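Fladthorpe Garment Folding Collection: Data Card

Release date: 2019-12-29
Maintained by: Joanne Pearce and Hamidreza Mazandarani, Ranjbar
License: see LICENSE.txt in the root folder

Summary

The Fladthorpe collection documents the handling and folding of everyday knitwear and sports clothing in furnished rooms. It contains 73 sessions. Each session covers one garment, from the time it is picked up until it is set down in its final state. The final state is not always a finished fold, and sessions that end early have been kept.

Garments

The garments are grouped in 17 types, listed in types.csv. Jersey-style tops are recorded separately from plain shirts. Trim, piping and contrasting sleeves change the way an edge reads once the cloth has been turned over, and annotators working from the plain shirt guidelines made frequent errors on them. Red and white tops were retained in the release even where the white side of the cloth faces up and hides most of the body color.

Surfaces

Folding was carried out on upholstered seating, beds and tables. The surface is entered in the field "support" with one of the values soft, firm or mixed. Woven gray upholstery is entered as soft.

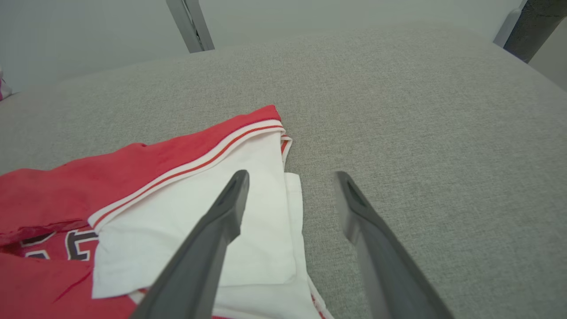 Hanne Toivonen has asked whether "soft" is too broad, given that a sofa cushion and a mattress do not hold a fold in the same way, and whether the two could be separated in the next release. The maintainers agree in principle. The present values will remain in place until the review in March, and users who require the distinction should consult the free-text notes supplied with each session.

Annotation

Every session was annotated by two persons working independently. Disagreements were settled by Ghazal Mirzaei. The fields are as follows.

garment_type: one of the types in types.csv
fold_state: flat, partial, folded, bunched or held
face: outer, inner or both
trim_visible: yes or no
label_visible: yes or no
notes: free text, no more than 1,000 characters

"Partial" applies when at least one section of the garment has been turned over on itself and the remainder lies open. "Held" applies when the garment is off the surface, whatever its shape. A held garment may sag in the middle while its upper edge is taut, and it should not be entered as bunched on that account.

Label_visible refers to sewn-in care labels and tags. The text on a label need not be legible. A red knit top with a small white label at the gathered end is entered as yes, even when the print is too small to read. Annotators should not attempt to transcribe such print.

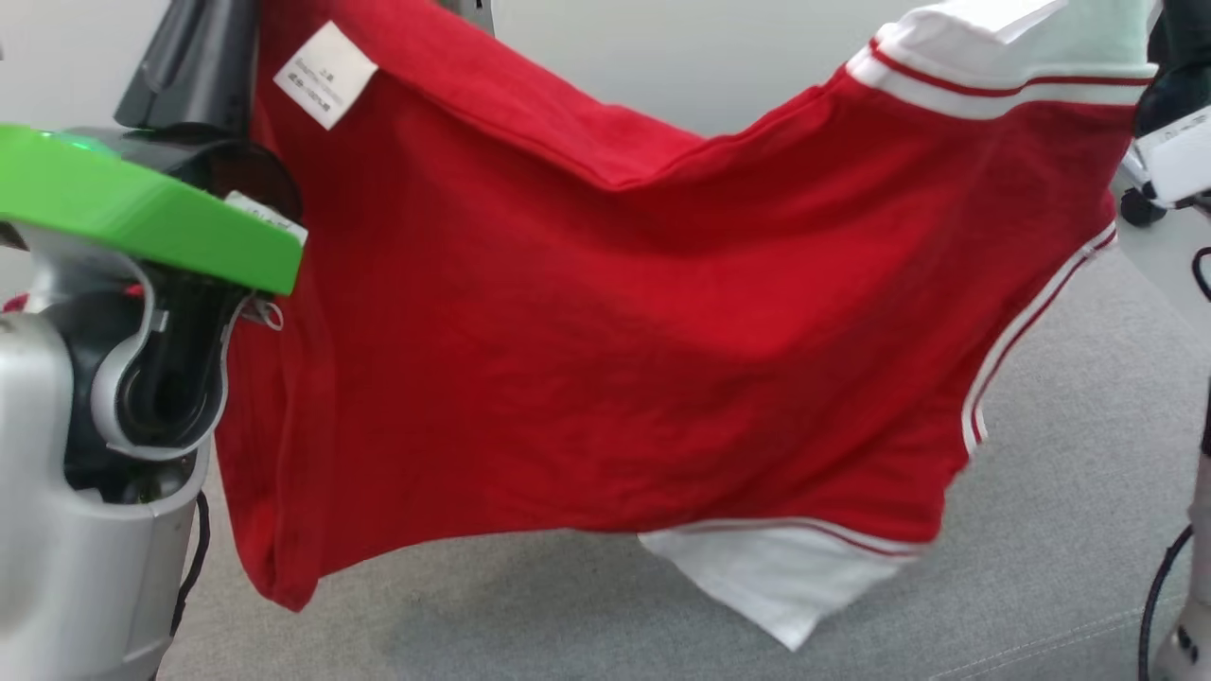

Known limitations

White sleeves and white linings are confused more often than any other pair of parts. In 6 sessions the field "face" was left blank for this reason.

Garment sizes were not recorded.

The notes were written in English by annotators with differing habits, and terms such as cuff, hem and band are not used consistently.

Corrections

Corrections should be sent to Houshang Zamani with the session number and the name of the field concerned. Changes are entered in CHANGES.txt and are not applied to earlier releases.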